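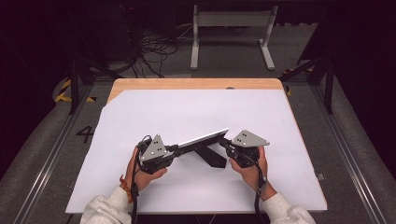
Two-handed work with a pair of hand-held grippers, over white paper.

How to run a hand-held gripper station: the Rudley house rules

These are the working rules for the gripper stations at Rudley. They cover setting up, recording, stopping and handing over. Read them once all the way through before your first shift, then keep the short list at the end by you.

They apply to anyone who holds the grippers, including visitors and people who are only filling in. The rules for the fixed arms are on a separate page and some of them are stricter, so don't assume that what is allowed here is allowed there.

What you need

A pair of grippers, left and right, with their cables
A table with a clean sheet of white paper on it
The objects on the task card, and nothing else
The station log
A soft cloth and a roll of floor tape

Step 1. Check the floor

Start with the floor before you touch the grippers. Walk once round the station. Cables that are not in use should be moved clear of where you will stand. If a cable has to cross a walkway, tape it down along its whole length. A piece of tape at each end still leaves a loop that can catch a foot.

Floor rails stay clear at all times. Don't stand on them, and don't rest a bag or a box on them for a minute while you sort something out. Hazard tape that has lifted or curled gets pulled up and replaced, not pressed back down.

Every station has a number. Write that number in the log first. At Skosmont they once lost most of a day's work because two stations had been logged under the same number, and it took Ikhsan Pattinasarany the best part of a week to sort out which was which.

Step 2. Lay the paper

The paper gives a plain surface and hides the marks on the table. It should lie flat. Replace it if it is torn, creased across the middle or dirty enough to show. You may trim a corner if it gets in the way of something, but keep the cut straight and leave no loose strip.

Don't write on the paper. If you need a mark for where an object starts, the task card will say so and the mark will be in pencil.

Step 3. Check the grippers

Do this at the start of each shift and again after any break longer than 60 minutes.

Look at the jaws. Wipe them with the dry cloth. Open and close each one 6 times and feel for grit or a catch. Both should move the same way.

Try the top plate with your fingers. It should have no play in it at all. A loose plate spoils every recording made after it worked loose, and you will not know when that was. If it moves, stop and hand the gripper in. Operators do not tighten plates themselves, even if there is a driver on the bench.

Follow each cable from the gripper to the far end. Look for kinks, flattened parts and bare patches.

Step 4. Hold them properly

Support the weight from underneath, with your fingers round the housing. Keep your wrists as straight as the task lets you. Most people grip far too hard in the first hour and then wonder why their hands ache.

Keep fingers away from the jaws. If an object needs straightening, put one gripper down and use your free hand, then mark that attempt as interrupted.

Let the cable hang with some slack, down past the hand or along the forearm. Don't wrap it round your wrist. If you feel it pull when you reach to the far side of the table, you need more slack or you need to stand closer.

Sleeves should be close enough at the cuff that they can't reach the jaws. Push them up if in doubt. Bracelets and watches are left to the shift lead to decide on, but anything that dangles comes off. The Siqueira site asks for bare wrists, so ask before you work there.

Step 5. Work with both hands

For a long or flat object, take one end in each gripper. Close the first gripper and let it settle before you close the second. Lift both ends together and keep the object low over the paper.

Don't pull the grippers apart to make a thing look straight. If it tilts, it tilts. Move at a steady pace, a bit slower than you would with bare hands.

If something slips, let it land. Grabbing at a falling object is how most pinched fingers happen, and it also swings the cables about. Put it back at the start and begin again. Log the failed attempt as failed – never delete it.

Step 6. When to stop

Stop at once if:

A cable catches on anything
A plate or jaw works loose
A person steps over the rails or the tape
Your hands are tired or numb

Say "stop" out loud, put both grippers down on the paper with the jaws open, and then deal with it. Anyone in the room may call a stop, and the person working doesn't argue about it until the grippers are down.

Step 7. Hand over

Wipe the jaws, lay the cables in loose loops and take the objects off the table. Fill in the log: station number, task card, attempts made, attempts failed, anything odd. "Left jaw felt stiff near the end" is a useful note. "OK" is not.

The next person does their own checks from Step 1, even if they watched you do yours.

Retiring a gripper

A gripper goes in for service after 290 hours of use or 2 reported faults, whichever comes first. The Flositz workshop does the service and sends it back with a new card. Don't use one that has come back without its card.

Short list

Floor clear, rails clear
Station number in the log
Paper flat
Jaws wiped, plates firm, cables sound
Cuffs and wrists checked
Failed attempts kept
Log filled in before you leave

Last changed 21st May. The part on cuffs and wrists will be looked at again in November, so send any comments to Ikhsan before then.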